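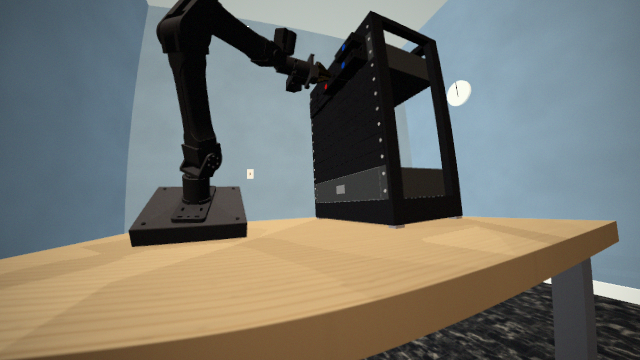
One member writes that the internet in Clusby becomes slow every evening after dinner, and she would like to know if her money goes to the new line or only to paint and meetings. It is a fair question, and I will try to answer it well.

The line from Semeniuk serves 800 homes now. When we signed the contract, many of these homes used it only for mail and news. Today the children have lessons on it and the parents watch films on it, often at the same hour. The line did not become worse. We are asking more of it, mostly between seven and ten in the evening.

In August we will move to the larger plan from Orura. The price for members stays the same until the end of the year. After this we have to vote, and I prefer to say it already now so it is not a surprise for anybody. The change will happen during the night of August 13, and you can expect to be without connection for a few hours. Please do not call the help number that night. Please do call it the next morning if your router still shows no connection after you have turned it off and on.

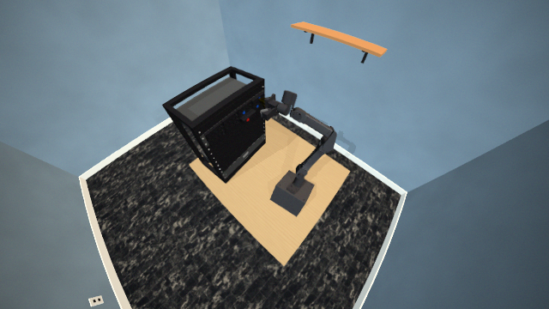
The heat is our other worry this summer. Last week the equipment room at Asunitz became so warm that the system shut itself down 3 times, and each time the upper streets lost the connection. We have asked for a price for a real cooling unit, and the first answer was 3,000 dollars with the work included. Until we decide, we must help the air to move. A cabinet with a perforated or mesh front, such as this black one, can breathe only if the front stays free, so I ask everybody with a key not to lean boxes, chairs or the Christmas lights against ours. I found all of these there in June.

If you have a fan at home that you do not use, a big one on a stand, we would like to borrow it through August. Write your name on the bottom with a marker. You can leave it at the Asunitz office on any weekday before noon.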